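# Clulmont alarga serviços de engenharia de produto com a aquisição da Flakard

A Clulmont, prestadora de serviços de desenvolvimento de software para terceiros, anunciou na sexta-feira a conclusão da compra da Flakard, especializada em testes e manutenção de sistemas embarcados. O valor da operação não foi divulgado. Com a integração, o grupo passa a contar com 3.394 colaboradores, distribuídos por 16 centros de desenvolvimento.

De acordo com o comunicado enviado aos clientes, a Flakard conservará a sua denominação comercial até ao fim dos contratos em vigor. As equipas de ambas as empresas passam a responder a uma única direção de engenharia, a cargo de Adhiambo Barasa, até agora responsável pela área de plataformas da Clulmont.

«Os nossos clientes pedem um interlocutor único, desde a definição de requisitos até ao suporte após o lançamento. A Flakard acrescenta competências de verificação que, até à data, contratávamos no exterior», declarou Adhiambo Barasa.

A transação abrange 139 contratos de prestação de serviços, a maioria com fabricantes de equipamento industrial e operadores de logística. Os termos financeiros e os níveis de serviço acordados mantêm-se inalterados. Os clientes serão contactados individualmente pelos respetivos gestores de conta, e os canais de assistência técnica continuam a funcionar nos endereços e horários habituais.

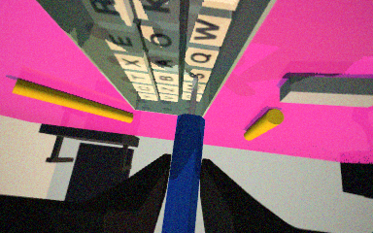
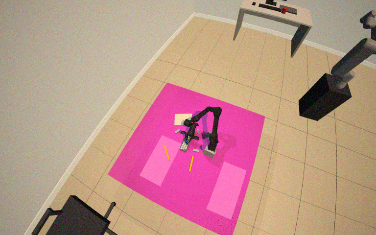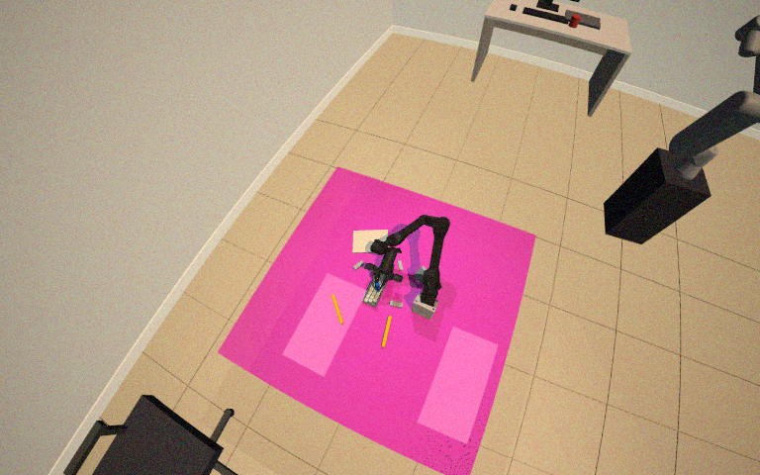
No plano tecnológico, a prioridade para os próximos meses é a migração dos projetos da Flakard para a Clamodar, plataforma interna de integração contínua e gestão de versões da Clulmont. A migração decorrerá por fases, com início em novembro, e começará pelos repositórios sem entregas previstas para o trimestre. Os projetos sujeitos a certificação permanecerão no ambiente atual até à emissão dos relatórios finais de conformidade.

Jomar Magbanua, diretor de operações da Flakard, assume a coordenação do programa de integração e terá assento no conselho executivo do grupo. Em mensagem dirigida aos trabalhadores, indicou que não estão previstos encerramentos de instalações e que as condições contratuais serão respeitadas na íntegra. Foram abertas 13 vagas para engenheiros de testes e de fiabilidade, às quais os colaboradores das duas empresas se poderão candidatar antes da abertura ao exterior.

O acordo foi acompanhado pela consultora Ó Gríofa, que prestou assessoria à Clulmont na avaliação técnica do código e da documentação. O relatório da consultora recomendou a uniformização dos procedimentos de revisão e a adoção de um registo comum de incidentes, medidas que a direção de engenharia aprovou e incluiu no calendário de integração.

A Clulmont presta serviços de conceção, desenvolvimento, teste e manutenção de produtos com forte componente de software. Nos últimos exercícios, a empresa tem vindo a reforçar a oferta dirigida à indústria transformadora, segmento em que a Flakard obtém a maior parte da sua receita.

Os parceiros e fornecedores da Flakard deverão continuar a emitir faturas em nome desta sociedade até receberem indicação escrita em contrário. Os pedidos de esclarecimento sobre contratos em curso devem ser dirigidos ao gestor de conta. As questões relativas a acessos e credenciais da Clamodar serão tratadas pela equipa de suporte da plataforma.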